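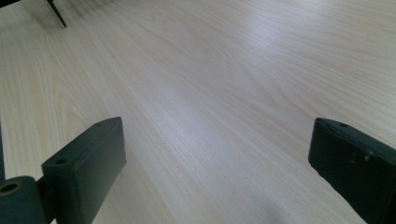 Care of the Dining Table: Notes for the Household

September 23, 2018

The pale wooden table from Skarndale has now served this household since February, and it is appropriate to set down the arrangements made for its upkeep. Readers who wrote in after the earlier entry on flooring asked chiefly about marks and cleaning.

The surface is wiped after each meal with a cotton cloth, wrung out well and drawn along the grain. A second, dry cloth follows at once. Washing-up liquid is used only for grease, and scouring pads are not permitted. Crumbs are to be lifted with the cloth and not swept across the top by hand.

Hot dishes are placed on the cork mats bought from Claeys, of which 3 are kept in the sideboard drawer. Glasses may stand on the bare wood during a meal but must be cleared before the evening.

A small ring left by a teapot in the spring was treated with Bunora wood soap, applied twice and left for 60 minutes between applications. The mark has faded considerably, although it may still be found by those who know where to look.

The question of a tablecloth remains open. The Korka linen under consideration is attractive, but it would conceal the grain, for which the table was chosen in the first place. Suggestions may be left in the comments.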